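Home | Datasets | Tools | Changelog | Contact

Imitz Table Clearing: data card

June, maintained by Chang-ho Shim

Summary

Imitz is a set of 2,497 demonstrations of tabletop tidying, collected with hand-held grippers and a wrist-level fisheye camera. It was put together at Plerkdale to test one narrow question: can a policy trained only on human-held gripper data clear a shared table that it has not seen before? Current status: partly. Single-object pick and place is usable. Full clearing is not.

Task

Each episode covers one or more of the following: grasp a bottle, move a mug by its handle or body, set a drinking vessel on a coaster, close and stack reading material. Object positions are not scripted. Operators are told the goal and left to choose the order. 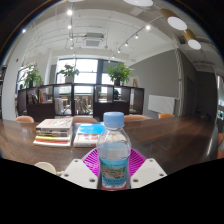 Grasps on clear plastic are the largest source of failed rollouts. Depth estimates on transparent bottles are unreliable, and a partly filled bottle shifts its weight when tilted. The Gurnex baseline closes too early on these objects and pushes them over. Slowing the final approach helped more than adding data did.

Splits

- train: 2,000 episodes
- test: all remaining episodes
- rooms are not shared between train and test

Episodes are stored as video plus gripper pose and finger width. Load them with the Khan reader, version 2 or later. Older readers drop the width channel without a warning.

Known issues

Glossy tabletops reflect ceiling lights and the fingers themselves. Pose tracking can lock onto the reflection for a few frames. Affected frames carry the flag track_low and should be masked, not interpolated.

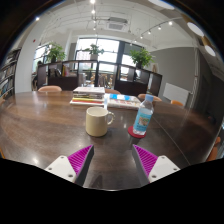 Stacking remains out of reach for the baseline. It can pinch a thin magazine at the edge but seldom squares it on a pile. Open books are worse, and no policy tested so far closes one reliably. Drinking glasses are under-represented in train.

Results should not be read as evidence that a robot can be left alone with a table. All rollouts were supervised, with a person resetting the objects between attempts.

Contact: Chang-ho Shim, Plerkdale | Copyright Plerkdale | Back to top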